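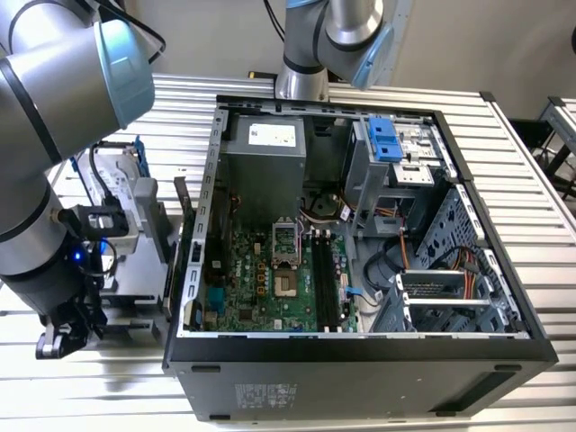 Geko Teardown Kit – README

Two-arm cell kit for taking apart desktop computers. Sold by Brurnoretti as a package: two arms, grippers, slatted aluminum table, controller, software, and the starter recordings. These are the notes for release 3, June 2023. Older notes are in the archive folder, don't mix them, the config keys changed.

Status: usable, some rough edges. Read Known problems before you order or install.

What you get

Two collaborative arms with mounts and cables
Two-finger gripper, black fingers, plus one spare set of finger pads
Table with slotted top (legs ship flat, allow an afternoon)
Controller box and pendant
Fixed side camera with bracket
Geko software, one seat
Starter recordings, 62 episodes, see Data below

Not included – compressed air, the PC you run Geko on, screwdriver bit for the second arm (order as Mbeki bit set, seperate part number).

What it does

Takes desktop towers laid on their side, panel already off. Pulls drive cages, memory, and expansion cards in the order set in the job file. Parts go on the table to the left of the case unless you set a drop zone. Works best on cases with tool-free latches, the blue tab kind. Screwed-in drives need the bit set and a lot more patience.

The CPU and memory steps can be turned off one by one. If a board arrives with an empty socket or empty slots, set them to skip in the job file. Geko won't work that out by itself in this release. It will reach for a memory stick that isn't there, close on air, and log a grip fault.

Power supply removal: not supported. Don't try it with the standard pads. Supplies stay in the case and go to manual.

Install, short version

1. Bolt both arm bases down before powering anything. One arm at the left, one behind the case position.
2. Run gripper cable up the arm, leave slack at the elbow. Too tight and it pulls at full reach. Too loose and it snags on the card brackets.
3. Mount camera beside the table. Tighten it properly, it drifts.
4. Load the cell file, run calibrate, both arms. Takes 30 minutes if nothing is in the way.
5. Run dry job with an empty table.
6. Run first real job at slow speed with a hand on the stop.

Do your own risk assessment. Collaborative arm does not mean safe cell, a bare drive cage has sharp edges and the arm doesn't know that.

Data

Starter set is for tuning the grasp model to your own machines. Recorded in May at the Erkico workshop on used office towers. Each episode has side camera video, joint positions for both arms, gripper width, and a text label for the step. Of the 62, 49 are complete from first grip to part down on the table. The rest stop early – slips, faults, or operator stop. We left them in on purpose, useful for the fault detector. Filter on the field "complete" if you don't want them.

Labels were typed by hand, one person, no second pass. Expect mistakes. "cage" is used for both hard drive and optical drive cages, check the step number to tell which.

No screen contents, no drive contents. Drives were wiped or pulled before recording. Stickers and logos on the hardware have not been blurred.

License: use with the kit, inside your own company. Ask before you pass it on.

Known problems

Cables. Loose SATA and power leads across the case floor confuse the grasp planner. Tuck them or clip them by hand first. Biggest cause of stops by far.
Both arms over the case at once – planner is overly careful and one will park and wait. Fix planned, no date.
Shiny metal next to shiny table. Edge detection is poor, a dull mat under the case helps.
Case can creep on its side when a tight cage lets go. Use the corner stops.
Log timestamps are off by one hour after a daylight change. Harmless but anoying.

Support

Kit and software questions go to Pilar Sosa at Brurnoretti. Send the log folder zipped, with the job file and the case model. Without the job file we can't do much. Spare pads and bit sets go through the order desk, quote the kit serial from the plate under the controller.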